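Grippesaison: Meldewege sollen kürzer werden

Die Influenzawelle des vergangenen Winters hat die Krankenhäuser der Region Midby stärker belastet als erwartet. In mehreren Häusern wurden planbare Eingriffe verschoben, die Notaufnahmen arbeiteten zeitweise an der Grenze ihrer Möglichkeiten. Agathe Chauvin leitet beim regionalen Gesundheitsdienst den Bereich Infektionsschutz. Im Gespräch erläutert sie, welche Folgerungen aus der Saison gezogen werden und weshalb die Pflegeheime dabei im Mittelpunkt stehen.

"Wir haben die Ausbrüche in den Heimen in der Regel erst erkannt, als die ersten Bewohner bereits im Krankenhaus lagen", sagt Chauvin. Zwischen dem Auftreten der Beschwerden und dem Eingang der Meldung seien im Mittel vier Tage vergangen. Für eine wirksame Eindämmung sei dies zu lang. 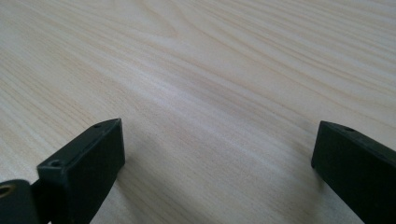
Tischplatte aus hellem Holz

Abhilfe schaffen soll das elektronische Meldeverfahren Teser, das seit März in ausgewählten Einrichtungen erprobt wird. Die Pflegedienstleitung erfasst darin täglich, wie viele Bewohner an Fieber oder Husten leiden. Wird innerhalb einer Wohngruppe ein Schwellenwert von drei Fällen erreicht, geht ein Hinweis an den Gesundheitsdienst. Namen und Geburtsdaten werden nicht übermittelt. "Der Aufwand muss vertretbar bleiben", betont Chauvin. "Eine Pflegekraft im Spätdienst hat für ein mehrseitiges Formular keine Zeit."

Die Auswertung der Proben übernimmt das Labor Skenex. Vereinbart wurde ein Kontingent von 1000 Untersuchungen je Saison, das bei Bedarf aufgestockt werden kann. Proben, die bis 14 Uhr eintreffen, werden noch am selben Tag bearbeitet.

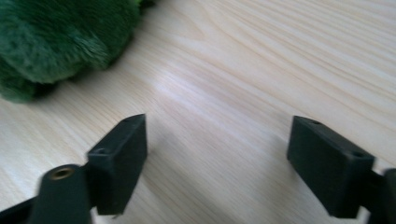 Mit dem Verfahren allein ist es nach Einschätzung des Gesundheitsdienstes nicht getan. Entscheidend sei die Erreichbarkeit der Hausärzte an Wochenenden, erklärt Chauvin, denn ohne ärztliche Anordnung werde kein Abstrich genommen. Die Bereitschaft nimmt sich im Gesamtgefüge bescheiden aus, ähnlich dem kleinen messingfarbenen Ring im dunkelgrünen Kunststoff eines Gelenkstücks, und wird in den Haushaltsberatungen entsprechend leicht übersehen. "Wir sprechen über Betten und Beatmungsplätze", sagt sie. "Über den Arzt, der am Sonntag in das Heim fährt, sprechen wir zu selten."

Auch bei der Impfung sieht Chauvin Nachholbedarf. Rund 4000 Beschäftigte der ambulanten und stationären Pflege sollen im Herbst ein Angebot am Arbeitsplatz erhalten - freiwillig und während der Dienstzeit.
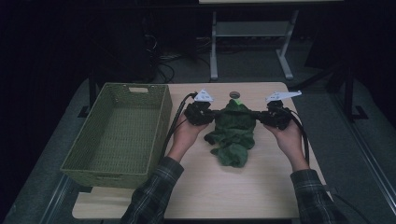

Thaweesak hält dem entgegen, ein Impfangebot während der Dienstzeit setze voraus, dass die Schichten ausreichend besetzt seien. In kleineren Heimen sei dies häufig nicht der Fall, und die tägliche Erfassung komme dort noch hinzu.

Chauvin weist den Einwand nicht zurück. Für Einrichtungen mit dünner Personaldecke werde geprüft, ob die Meldung telefonisch erfolgen könne. Über die Ausweitung des Verfahrens auf alle Heime der Region wird nach Abschluss der Erprobung entschieden; bis dahin gelten die bisherigen Meldepflichten unverändert fort.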